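4.2 Readers of the small-press rock biography 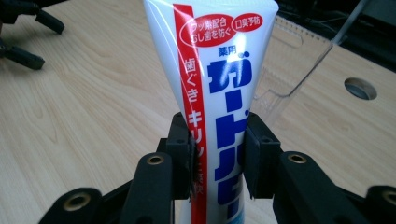 The second part of the study looked at who buys and reads short-run books on underground music, and how they come to them. Our sample was drawn from the mailing list of Plukton, a press that has published biographies, lyric collections and tour diaries since it split from the record label Rultton. The list is small and its members are used to being asked for their views, so the response was good: of the 182 people we wrote to in February, 154 returned a usable form. We then held longer talks with 15 of them, chosen to give a spread of ages and buying habits.

Earlier work on this kind of publishing has tended to treat the reader as a fan first. Nuttall's account of the Cliretti fanzines takes this line, and argues that the printed object is bought as a keepsake and seldom read through. Our returns give only partial support to that view. Most of those who filled in the form had finished the last book they bought from the press, and a fair number had read it more than once. Several had never heard the band in question before they opened the book.

This last group deserves more attention than it has had. Members of it spoke of coming to a biography by way of its translator or its cover designer, or after reading an extract in a magazine. One reader, a retired proofreader, told us she had bought the Szűcs biography for the chapter on censorship and had "got round to the songs about a year later". She now owns most of the records. Another had still not listened to any of them and did not plan to.

Howard Nuttall has suggested in correspondence that such readers are found mainly where the lyrics are in a language the reader does not know, so that the book has to stand in for the songs. Our talks bear this out to some degree. Where lyrics were printed in both languages on facing pages, readers often described going back to them as they would to a book of poems. Where only the translation was given, they were more likely to complain that they could not judge it, even when they had no knowledge of the original language.

Views on editorial notes were mixed. Older readers wanted more of them, mostly dates and place names. Younger readers said they looked things up as they went along and found long notes a nuisance. Almost all, though, wanted an index, and the lack of one was the most common complaint about the press's early titles. Only 4 of the titles named on the forms had an index of any kind.

Figure 3. Toothpaste tube with Japanese text, held upright between the two fingers of a gripper.

Two limits on these findings should be noted. The list is made up of people who have bought directly from the publisher, and so leaves out those who borrow, or who buy second-hand at concerts and fairs. The form was also sent out in English only. The next section turns to the booksellers, whose records cover some of the first gap.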